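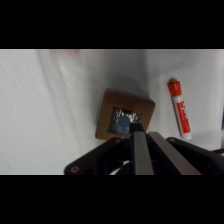
Bloque de madera con el hueco forrado de papel de aluminio.

Con tope de precio y sin ticket regalo

El amigo invisible de empresa sobrevive a las fusiones, al teletrabajo y a los jerséis con renos. Crónica de una costumbre que casi todo el mundo dice detestar y a la que casi todo el mundo se apunta

El correo llega siempre antes de lo que uno querría. Lo firma alguien de administración con más signos de exclamación que en el resto del año junto, y trae tres datos: un enlace para el sorteo, una fecha y un tope de gasto. A partir de ese momento, personas adultas capaces de negociar una hipoteca sin pestañear se quedan despiertas a las dos de la mañana preguntándose qué le gustará a Marta, la de logística, con la que han hablado dos veces, las dos sobre una impresora.

En Talex, una distribuidora de material de riego con sede en un polígono al que sólo se llega habiéndose perdido antes, participan 56 empleados. El tope es de cinco euros. Lo fijó un director financiero ya jubilado, en tiempos en que con esa cantidad todavía se compraba un libro de bolsillo o un pañuelo con cierta dignidad, y desde entonces no se ha tocado. Se ha propuesto subirlo. La propuesta se debate cada diciembre con una pasión que ya quisieran los convenios colectivos, y cada diciembre pierde contra el argumento de siempre: si se sube, habrá que regalar algo bueno, y entonces esto se convierte en una responsabilidad.

Conviene entender bien ese razonamiento, porque encierra toda la teoría del asunto. El tope bajo es una póliza. Quien recibe una vela con olor a galleta no puede reprochar nada, pues ya se sabe lo que da de sí el presupuesto. Quien la entrega tampoco tiene que explicar por qué, de todas las cosas del mundo, ha pensado en una galleta. Los grupos que suben el límite a veinte o treinta euros descubren enseguida el terreno resbaladizo de las expectativas, y hay despachos de abogados en los que todavía se habla en voz baja de cierta botella de vino.

La vela y sus parientes

La vela es la reina, eso no lo discute ningún veterano. Detrás vienen la taza, el calcetín con dibujo, la libreta de tapas bonitas que dará apuro estrenar y esa familia difusa de objetos que en las tiendas se agrupan bajo el letrero de «detalles». Un detalle es una cosa que cabe en la palma de la mano, no tiene cable y obliga a quien la recibe a decir «qué mono» mientras le da la vuelta buscando por dónde se abre.

Abimbola Effiong lleva doce años vendiendo detalles. Su tienda, Nudano, ocupa un bajo estrecho entre una óptica y una oficina de seguros, y durante once meses vive de los cumpleaños infantiles y de la gente que entra huyendo de la lluvia. En diciembre hay cola. Ella la administra con una calma de controladora aérea y ha desarrollado un interrogatorio de dos preguntas que le ahorra mucho tiempo. La primera es cuánto se puede gastar. La segunda, si la persona en cuestión les cae bien.

«Con la segunda se ponen coloradísimos», cuenta mientras envuelve una jabonera con forma de pera. «Pero me hace falta saberlo. Si les cae bien, se llevan algo que les guste a ellos. Si les cae mal, se llevan algo caro, por la culpa. Y si les da igual, la vela, que para eso la tengo junto a la caja.»

Effiong calcula sus pedidos en abril, cuando las ferias de mayoristas huelen todavía a crema solar y resulta complicado imaginarse a sí mismo deseando un posavasos con purpurina. El año pasado encargó 110 velas y se quedó sin ellas antes del puente de la Constitución. Para esta campaña ha sido más ambiciosa, aunque prefiere no dar la cifra, en parte por prudencia comercial y en parte porque las tiene almacenadas en casa de su cuñada, que cree que son menos.

De lo que más se enorgullece es del estante del fondo, reservado a lo que ella llama «cosas sin instrucciones»: piezas de madera, piedras pulidas, cajitas donde no cabe nada que uno posea. Se venden despacio y se venden todos los años. Las compran, según su experiencia, los tímidos, que encuentran en el objeto abstracto una manera elegante de no opinar sobre la vida del destinatario. Un jabón puede leerse como una indirecta. Un libro de recetas, como dos. A un cubo no hay por dónde cogerle la intención.

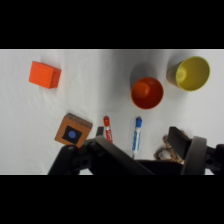 Un cubo de madera naranja, sobre blanco.

El día de autos

Este año la entrega de Talex coincide con el sorteo de Navidad, el sábado 22 de diciembre, lo que a primera vista parece un error de convocatoria y a segunda también. Fue un intento de aprovechar la comida de empresa, que a su vez se había movido al fin de semana porque el restaurante Ibrahim, único del polígono con salón para grupos, tenía el viernes comprometido con una convención de podólogos. De modo que los niños de San Ildefonso cantarán de fondo mientras se abren los paquetes. Habrá quien desenvuelva una taza con un ojo puesto en el televisor, y una empleada de compras ha pedido que conste en acta que si toca el Gordo se queda sin abrir el suyo.

El protocolo está muy asentado. Los regalos se dejan en una mesa, con el nombre del destinatario escrito en mayúsculas para disimular la letra, precaución enternecedora en una oficina donde todos reconocen el papel de la tienda de al lado del metro. Se van repartiendo de uno en uno. El agraciado rasga, mira, sonríe con los dientes y pasea la vista por la sala en busca de un culpable. Aquí se separan las escuelas. Una sostiene que el amigo invisible debe seguir siéndolo para siempre, so pena de llamarse de otra manera. La otra, mayoritaria, exige confesión inmediata, a poder ser con una explicación de por qué ese gorro.

La escuela del secreto tiene sus mártires. En una gestoría del centro se conserva el recuerdo de una planta carnívora entregada en una bolsa de papel, sin nota, a un auxiliar que estaba a prueba. Pasaron los años, el auxiliar llegó a socio, la planta murió y sigue sin aparecer el responsable. En las comidas se lanzan miradas.

También está la cuestión del regalo hecho a mano, que merecería un capítulo aparte y probablemente un mediador. El compañero que hace mermelada siempre regala mermelada, y ahí no hay nada que objetar salvo el etiquetado. Más delicado es el que descubrió la cerámica en octubre. Su destinatario se verá obligado a exhibir en la mesa, durante un plazo que la etiqueta no ha logrado concretar, un recipiente que no se tiene de pie. Hay quien lo usa de cenicero en una oficina donde no se fuma desde hace décadas. Hay quien guarda los clips dentro y va recogiéndolos de la moqueta.

Segunda vida

¿Y después? La mayor parte de los detalles emprende viaje. El calcetín se pone una vez, por lealtad. La taza se incorpora al armario común de la cocina, donde adquiere derechos y desplaza a otra. La vela, que es producto estable, se regala de nuevo. Circula por ahí la leyenda de una con aroma a higo que recorrió una cadena completa de cuñados y volvió, cuatro navidades más tarde, a la persona que la había comprado. La reconoció por un golpe en la tapa. Dice que se alegró de verla.

El reciclaje de regalos tiene mala prensa y muchísimos practicantes. La norma, no escrita, prohíbe hacerlo dentro del mismo departamento y aconseja revisar el interior en busca de tarjetas. Lo segundo se olvida más de lo que parece. Effiong ha visto entrar en su tienda a un señor que quería comprar exactamente la misma jabonera que había recibido, para poder quedarse con la suya y regalar otra que no llevara dentro una dedicatoria. Le hizo descuento.

Hay quien ha querido ver negocio en todo esto. En Stalletti, un mercadillo de segunda mano que se monta el primer domingo de enero en el aparcamiento de un antiguo cine, se dan cita los regalos huérfanos de media ciudad. Los puestos los alquila cualquiera que tenga una mesa plegable y poco sentido del ridículo. El año pasado pasaron por allí 1000 visitantes, según la organización, y según los vecinos muchos más, todos aparcados en doble fila. El género es un compendio de diciembre: tazas con mensaje, marcos con la foto de la familia que venía de muestra, una fondue, otra fondue. Los precios se regatean, lo que produce la curiosa escena de un vendedor defendiendo con ardor las virtudes de un objeto que se quitó de encima en cuanto pudo.

La gracia, para los habituales, consiste en encontrar lo propio. Una profesora de instituto dio el pasado enero con el juego de manteles individuales que le había regalado a su jefa de estudios. Estaba a la venta por dos euros, con el plástico sin quitar. Lo compró sin decir palabra. Le ha tocado otra vez la misma jefa en el sorteo y lo tiene ya envuelto, con papel distinto y una tarjeta que reza «Porque sé que te encantaron».

En Talex, mientras tanto, el sorteo se hizo hace dos semanas con una aplicación que garantiza el anonimato y que, por un ajuste mal marcado, envió todos los emparejamientos a todos los participantes. Se repitió. A dos personas les salió el mismo nombre que la primera vez y han decidido no devolver lo que ya habían comprado. Una lleva una vela. La otra no suelta prenda, pero en Nudano la vieron un buen rato parada delante del estante del fondo.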